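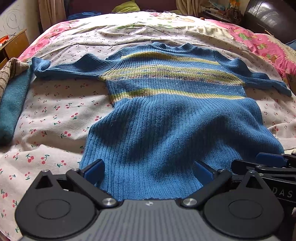

The blue one with the stripes, laid out flat on the bed

I have been meaning to write about wool for a good long while now, and since March has come in cold and gray and I have a pot of tea next to me that holds more than any one person should drink, this seems like the evening for it.

My grandmother had a rule about sweaters, and the rule was that you never, ever put one on a hanger. She would walk into my bedroom when I was in high school, open the closet, and sigh in a way I can still hear when I'm doing laundry at 44. Knits go in a drawer! Folded in three, sleeves in, heavy ones on the bottom. I ignored her completely, of course, and I had a whole row of cardigans with those funny little points on the shoulders to show for it. I thought that was just what happened to cardigans.

What changed my mind was the winter I spent in a class at Etberg, the yarn shop down by the old post office (if you live here you know it, it's the one with the bench outside and the very bad parking). I signed up for the knitting, and I'll be the first to say I never got good at the knitting. I made a scarf that starts out nine inches wide and ends up closer to six. But the teacher, Vasylyna Bilyk, spent the last half hour of every class on how to look after the things you already own, and that part went straight into my head and stayed there.

So much of it was simple. Wash less than you think. Air things out overnight by an open window before you decide they're dirty, and nine times out of ten they aren't. When you do wash, use a basin or a clean sink, lukewarm water, a small squirt of wool soap, and then leave it alone for 15 minutes. That last bit was hard for me. I am a swisher and a squeezer by nature, and Vasylyna actually came over once and moved my hands out of the sink.

Then you lift the whole thing out with both arms underneath it, like you're carrying a sleepy toddler, and roll it up in a towel and press. I kneel on mine. After that it goes flat on a dry towel, and you pat it into the shape you'd like it to be, and you go find something else to do until tomorrow.

Ribbing is its own little subject. I used to pull ribbed sweaters out nice and wide when I laid them down, thinking I was helping, and then wonder why they hung on me like a bathrobe. Let the ribs close up by themselves. Nudge the cuffs and the bottom edge in toward the middle, and don't fuss with the neck at all if you can help it.

Moths, now. I had them 3 winters ago and I would not wish them on my worst enemy. They got a gray vest that my friend Solomiia Antoniuk had brought me back from a trip, and they got the elbow of a coat, and they had a good try at the rug in the hall. I cried over the vest, I'm not too proud to say it. Everything I owned in wool went into zip bags and then into the chest freezer, next to the peas, and my husband kept coming up from the basement asking what on earth we were having for dinner. I've since gotten cedar blocks, which smell lovely and which I suspect do very little, and I shake everything out once a month whether it needs it or not.

The other thing I wanted to mention is mending, though I can feel this post getting away from me already. Darning is easier than it looks. I learned it from a library book and an old wooden mushroom I bought at the Semeniuk rummage sale, and my first few patches were lumpy as oatmeal, and I wear them anyway. Solomiia says you should always darn in a color that shows – she does hers in bright orange, even on navy socks – but I'm shy about it and mostly match as best I can. I keep a cookie tin of leftover yarn for the purpose. It has 20 little balls in it now, mostly blues, and some green that I have never once had a use for and can't throw out.

I still have two drawers to go through before it warms up. One of them is all turtlenecks, and I don't believe I've worn a turtleneck since we moved to this house, so that ought to be quick. The other has my grandmother's brown cardigan in it, the one with the leather buttons, and that one will take me all afternoon. I want to replace the bottom button, if I can find anything close. If anybody knows of a good place for old leather buttons, in person or by mail, please leave me a note in the comments!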